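Kekholm Automation Hub
Equipment planning for the coming year: a short thread on what we intend to buy, what we intend to put off, and how members may comment. 1/9

The Hub currently runs two-arm benches for packing and handling work. Demand for bench time has grown since July, and the present stock of arms no longer covers both the training programme and members' own trials. 2/9

Two suppliers, Hondo and Narnus, were invited to quote for a further bench. Both quotes cover a pair of arms, grippers, wrist cameras and cabling. Neither includes the table, which the Hub will supply. 3/9

The Narnus quote is lower on purchase price. The Hondo quote includes spare gripper fingers and a longer period of cover for the joints. Fingers are the part we replace most often, and members are asked to bear this in mind when comparing the two totals. 4/9 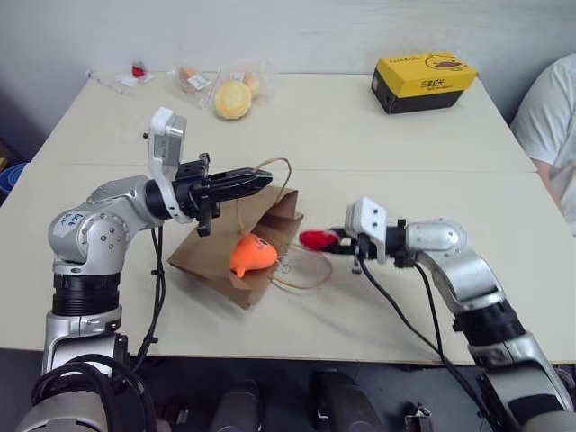
Bag work remains the heaviest user of bench time. Paper bags crease, handles bend, and soft goods change shape in the grip. Members planning a trial of this kind should budget for a generous supply of bags and goods – these are not covered by the bench fee. 5/9

Consumables have been given their own line in the draft budget for the first time. The figure proposed is £2707 for the year. It covers bags, boxes, soft toys, packaged food items, and replacement cable clips. Last year these costs were met from general stores, and the true amount was difficult to trace. 6/9

Cabling deserves a separate word. The quotes assume a standard cable length, and members have asked for more slack at the wrist. Hondo can supply longer sets at extra cost. Narnus has yet to reply on this point. We will post the answer in this thread when it is received. 7/9

The following purchases are deferred: the mobile base, the second safety scanner, and the height-adjustable table. The Bunnag lease on the older single arm will run to its end and will not be renewed. Users of that arm will be offered time on the two-arm benches, with about 30 hours set aside for the changeover. 8/9

Comments on the draft budget are welcome from all member firms and should reach the Hub office by 5 pm on the last working day of the month. Please state which bench you use, how often, and whether your need is for more arms or for more hours. Replies to this thread will be read but cannot be counted as formal comments. 9/9

Correction to post 3: the Narnus quote lists wrist cameras as an option, priced separately. The comparison sheet held at the office has been amended, and members who collected an earlier copy are asked to replace it.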